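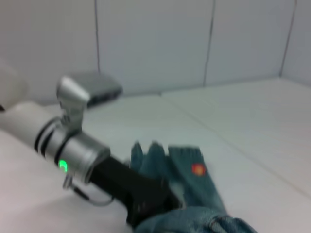 Blue denim on the white table

Ticket: Birkum – save will not load after the Tekleab chapter
Product: Birkum (PC)
Opened by: Jozef Verhoeven
Handled by: Amber Verbeke, Zilari player support
Opened: Wednesday, July 4, 2018
Status: Waiting for patch

Reported problem
Game closes to desktop when I pick Continue. It started after I beat the boss at the end of Tekleab and went back to the village. New games work fine. I have 27 hours on this save and would like to keep it. No error message, just the desktop.

Already tried by player
Restarted the PC. Checked the game files, no faults found. Updated the graphics driver. Turned off the overlay. Same result each time.

Reply, Amber Verbeke
Thanks Jozef. Please send the save folder and the file called log.txt next to it. Also let me know whether you were carrying any unfinished side quests when you went back to the village, and which slot you saved in.

Reply, Jozef Verhoeven
Both attached. Slot 7. I had the ferryman quest open and a full bag – I pick up everything. The autosave from before the boss does load, but that puts me back at the start of the last dungeon.
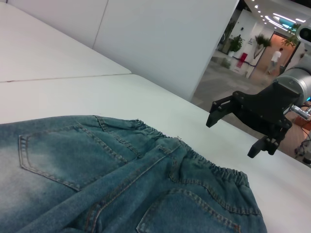 Jeans, back pockets

Reply, Amber Verbeke
I get the same crash here with your save. The log stops while the game is reading the storage chest in the village. Yours holds 200 items and the last entry is written twice. When I removed the second entry the save loaded and I could walk about, open the map and talk to the ferryman.

Repaired file is attached. To use it:
Close the game.
Turn off cloud saves, or the old file will come back.
Copy the repaired file over slot 7.
Start the game and save to a different slot.

Please keep the chest below the limit for now. Passed to the Tandia team as a chest fault, priority 9.

Reply, Jozef Verhoeven
Loads now, thank you. The boss is still marked as beaten. One of my lanterns is missing but I can buy another. Can I turn cloud saves back on?

Reply, Amber Verbeke
Yes, once you have saved to the new slot. If it asks which copy to keep, choose the local one. I will leave this ticket open until the patch is out.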